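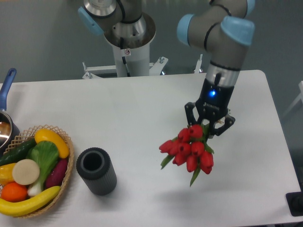

Doina Nikolaidis wrote in to ask why her cut tulips lean over by the second morning, when she changes the water and keeps them out of the sun. Tulips go on growing after they are cut, often by an inch or more, and the stems bend toward the light. You can't stop it, but you can slow it down.

What you need

A clean vase, a sharp knife or pruners, a sheet of newspaper and cold tap water. Flower food is optional. I skip it for tulips.

Steps

1. Wash the vase with hot water and dish soap, then rinse it well. A cloudy ring at the bottom is enough to foul fresh water overnight.

2. Pull off any leaves that would sit below the waterline.

3. Lay the bunch on the newspaper with the heads level and roll it up snugly. The paper should reach a little past the flowers and stop well short of the stem ends.

4. Cut about half an inch off each stem. If there is a white section at the base, cut above it, as the green part takes up water better.

5. Stand the wrapped bunch upright in deep, cold water for 2 hours somewhere cool. A garage or back hall is fine.

6. Unwrap and move the flowers to the vase with a few inches of cold water. A vase half as tall as the stems gives good support.

After that

Top up the water daily - they drink a lot - and change it completely every other day. Turn the vase when you pass it so the stems don't all head for the same window. If they get too long, trim them and repeat the paper step.

Keep them away from the fruit bowl. Ripe apples and bananas give off a gas that ages flowers. Fresh-cut daffodils are a problem too, because their sap clogs tulip stems. Stand daffodils in their own water overnight before mixing the two, and don't recut them afterward.

Buy bunches with the buds still closed but showing color. Fully open ones may last only a few days.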